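# Gallery: Teaching Two Hands at Once

Welcome, and thank you for stopping by! These pages go with our project on two-handed tabletop work, which a few of us at Priltcombe have been chipping away at since October, and which has grown (as these things do) from a small side question into the thing we talk about over every lunch. The question is a simple one to ask. If a person shows a task with a pair of hand-held grippers, and the robot later has to do that same task with its own two arms, how much does it help to show the room as well as the job? We had a hunch that most of our early demonstrations were too tidy, and that the policy we trained on them had learned our tidy bench by heart.

So we went looking for messier places to work. We kept the tasks short, a matter of picking up, turning over, handing across and setting down, and we let the surroundings be whatever they were. Jacqueline Renaud wrote the task cards and the little spoken prompts that go with them, and she has the patience of a saint about people who read the card once and then improvise.

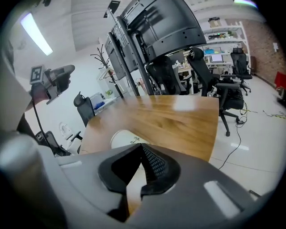
**The small round things.** Cups and lids were the family of objects we worried over most, and they ended up teaching us more than the rest put together. They roll, they are pale, and a camera that rides on the gripper gets very close to them very quickly. We collected 300 demonstrations with round objects alone, spread over 6 rooms, and then trained one model on all of them and another on the same amount of data from a single bench. A glossy tabletop like this one, with the white glare lying near its far edge, was just the sort of surface that used to fool the older model, which would treat a bright patch as if it were something worth reaching for. The pale object near the jaws has handwriting on it, and markings like that turned out to be rather useful to us, because they give the model a way to tell which way round a thing is sitting when its outline says nothing at all. The marker card on the other gripper matters too, as our method leans on knowing where each hand is in relation to its partner.

**How we tested.** Each model got 100 tries on a table it had never met, in a room none of our demonstrators had worked in. We called a try good if the object ended up where the card asked for it, upright, with no help from us. The single-bench model managed 51. The many-rooms model did clearly better, and what pleased me even more was the manner of its failures, which were mostly near misses at the handover, with far fewer of those long confused reaches toward nothing in particular.

**What still goes wrong.** Handing across is the hard part, and I won't pretend otherwise. When one hand hides the object from the other, the model tends to let go a beat too soon. Our partners at Trelasik have been trying a variant that waits for both grippers to agree before either one opens, and the first runs are slow but encouraging.

**With thanks.** To Thakur, for the long loan of a workshop bench and a great many extension cords, and to the good people at Elunham who gave up their afternoons to pick up lids for us! The write-up and the task cards will be posted alongside this gallery once Jacqueline has finished her last round of corrections.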